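Natalina Parisi
9 August 2023

OK, the "Iritz quake prediction" post is going around again, so a short thread. I read the whole thing, twice.

1/ The claim: an app called Oltance warned its users 11 hours before the magnitude 5 off Iritz in March. Big if true. So where's the warning? I asked for a timestamped copy and got a cropped screenshot with no time on it.
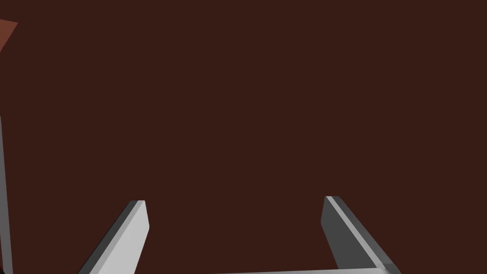
Gripper fingers over a dark reddish-brown surface. Computer render.

2/ Then there's the hit rate. Nolitz, the company behind the app, says it sent 970 alerts last year and 43 "matched" a quake. Matched how? Their help page says anywhere in the region, any size, within a week. Small quakes happen there all the time. I could match a few with a dartboard.

3/ Amber Entwistle asked them for the full alert list, misses included. They told her it's proprietary. The hits are all over their home page though. 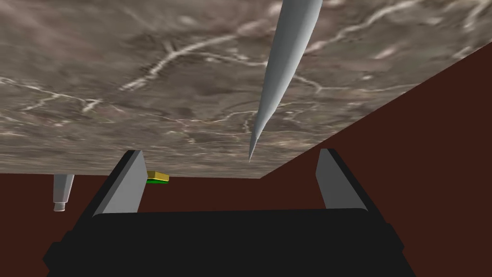

4/ And please don't mix this up with early warning. Those systems pick up a quake that has already started and get word out ahead of the strong shaking. You get seconds, maybe more if you're far off. Different thing from calling it the night before.

5/ A real forecast gives a place, a size range, a time window and a probability, in public, before the fact. I've seen none of that from Oltance.
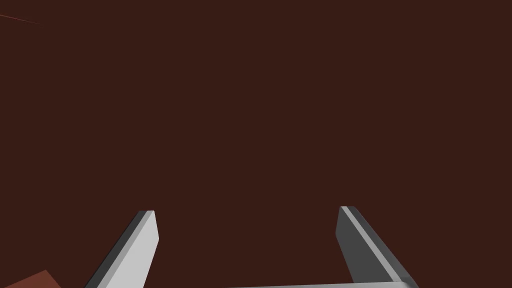
6/ If they post the list I'll go through it and put my count up here, good or bad. Until then I'd keep the subscription money and bolt the bookcase to the wall.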